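The Rostari Gap

The object was designated Allar 951 because it was the 951st entry in the catalog Allar had kept, and the catalog did not allow for other names. It had a period of 130 days. It was a faint companion to an unremarkable star, and it was late.

Ashraful Rathnayake found the lateness on a weeknight in December, while reducing transit timings for the Rostari survey. A transit is the passage of a planet across the face of its star. The star dims, stays dim for some hours, and recovers. If nothing else acts on the planet, the dimmings come at equal intervals and can be predicted years in advance. Allar 951 had arrived 90 seconds behind its prediction.

He checked the clock correction first. The observatory's timing unit had been replaced during the summer and the new unit wrote its timestamps at the end of each exposure. The old one had written them at the middle. He had corrected for this in September and he confirmed that he had corrected for it only once. He checked the barycentric correction, which accounts for the position of the Earth in its orbit and the travel time of the light. It was right to well under a second. He refitted the curve with the first hour removed, then with the last hour removed. The delay stayed where it was.

He entered it in the log as "951, late, 90 s, cause not known" and went on to the next star.

The survey had three staff at that time and a budget for two. Its office was on the ground floor of the Chrysikopoulos building, below the plate vault, and the heating came on at five in the morning whether or not anyone was there. Rathnayake had worked in the room for eleven years. He had come to it from geodesy, where an error of a few centimeters was a serious matter, and he still wrote his residuals in pencil before he typed them.

A single late transit is a measurement. He needed another, and the next one fell in daylight at every site that would give him time. The one after that would fall in spring.

In the meantime he went to the old records. Allar had worked with photographic plates, one exposure per clear night, and had left notebooks giving the brightness of each star by eye against a set of comparison stars. The plates were upstairs in paper sleeves. The notebooks had been scanned, badly, by a contractor. Rathnayake asked for the plates.

The request went through the Jodidex system, which handled storage for the whole campus and made no distinction between glass negatives and laboratory supplies. Each request was given a bin, a shelf and a waiting time. His waiting time was nine days. He used it to write the fitting code.
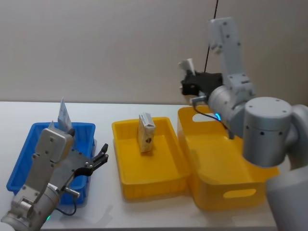 A blue tray on the white tabletop, with a paper packet standing near the back.

The plates arrived on a cart, in order, with the emulsion sides facing the same way. He measured them in the evenings. Allar's star lay near the corner of the field, where the images were drawn out into short commas by the optics of the old refractor, and the measurement of a comma is not a simple thing. He built a model of the distortion from the brighter stars on each plate and divided it out. On most nights the star was constant to within the noise. On a few it was fainter by a small amount, and those were the nights that mattered.

By February he had eleven faint nights that agreed with the 130-day period, allowing for a slow drift. The drift was the difficulty. Going backward through the decades the transits came early, then on time, then late, then on time again. He plotted the difference between the observed and the calculated times, and the points lay along a curve with one full cycle and part of a second.

A curve of that kind has two ordinary explanations. The first is that the star itself is being pulled around by something massive and distant, so that its light has a shorter or longer way to come. The second is that another planet is close enough to trade energy with the first, giving and taking a little at each meeting. The first explanation requires the star's velocity to change. He had four velocities from a spectrograph in the south and they did not change.

That left the second planet. He solved for it in the usual way, by guessing and then correcting the guess. The solution wanted a period near twice that of the first, and a modest mass. It also wanted the orbit to be tilted, so that the second planet never crossed the star as seen from Earth and would never be detected by the method he was using. He ran the solution again from different starting points. Some of the runs wandered off and ejected a planet. The rest came back to the same place.

He discovered then that Allar had been there before him. It was on the inside back cover of the last notebook, on a page the contractor had not scanned. There was a short column of dates, all of them faint nights, and beside it a second column headed "should be." Allar had subtracted one from the other. The differences were in fractions of a day, too coarse to prove anything, and the signs went plus, plus, minus, minus, plus. Under the last of them was written: "Something else. Will need better clocks."

The notebook ended in the same month as the plates. Rathnayake copied the column into his own log, in pencil, with the page reference. He added the differences to the fit at very low weight. They moved the result by less than its uncertainty.

The model gave a prediction for the spring transit. With no second planet, mid-transit would fall at 02:14:10, local time. With the second planet, it would fall 2 minutes later. He wrote both numbers on a card and taped the card to the monitor.

The night was Saturday, April 13, 2019. Thin cloud came through before midnight and cleared from the west. He opened the dome at 22:40, focused on a brighter star, and moved to the field. The guider lost lock once and recovered. The humidity stayed below the limit.

The star began to fade a little after the first of the predicted times for ingress. He did not try to judge it from the screen. He took the flat fields at dawn, closed the dome, and slept on the cot for three hours.

The reduction took most of the morning. He ran it with the card turned to the wall. When the fit had converged he typed the mid-transit time into the log, saved the file, and turned the card over.

02:16:08, with an uncertainty of nine seconds.

He went upstairs to ask whether the plates could be kept out a while longer.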